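ok gripper thread, since three of you asked. this is the handheld one, built mostly at the Rarevach space in the evenings. I've named it Uta. no reason

short version: it's a gripper you hold in your own hand and squeeze, with a camera on it, so you can record yourself doing a thing and feed that to an arm later. the arm is not finished. the arm is a whole other thread

Printed fingers. Version 1 was too stiff, it would shove stuff over before it closed on anything. Version 2 bent the wrong way under load and I lost a weekend to it. on version 3 now, softer tip, more rounded, gray filament bc that's what was on the spool

Total spend so far 226 dollars, not counting the camera which I already had. Biggest single cost was the linear rail, and I bought the wrong length first. Measure twice etc

the tag on the mount: that's how the software knows how far open the fingers are. I printed the first one on glossy paper and the glare killed it under the ceiling lights. matte paper, flat, glued at the corners AND the middle. it had curled up on me before and the width numbers went all over the place

Jeptoo Athumani did the cable routing and it is so much better than mine. Hers goes behind the bracket with a bit of slack at the hinge. mine snagged on my glove every time I turned my wrist
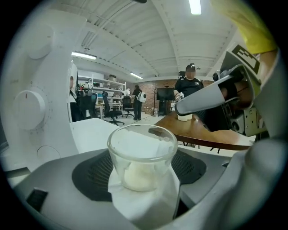 Calibration next. I do it before every session now, takes maybe two minutes. open, close, open, close, hold. if the closed number doesnt come back to the same place I check the screws first. it's always the screws

threadlocker. use it. I keep saying I will

Recording count as of tonight is 1517 clips, but a lot of that is junk from the first month when the timestamps were drifting. Vojtěch Procházka wrote a little script that throws out anything where the video and the width log disagree by more than 20 milliseconds. It threw out a LOT. painful but ok

Wrist angle thing I learned the slow way: come in on a diagonal. straight down and your own hand blocks the light and the tip ends up where the camera can't see it

also go slower than feels normal. Slower than that. I sped through everything in May and those clips look like a bird attacking a countertop

Still broken: finger pads wear out fast, the trigger spring is too strong for anyone with smaller hands (sorry Jeptoo), and the whole thing is front heavy. my forearm is toast after half an hour

Somebody asked for files. yes, soon, I need to clean up the mount, there's a hole in it that does nothing and I can't rember why it's there

next up is moving the battery back behind the grip so it balances. will post when the new handle is off the printer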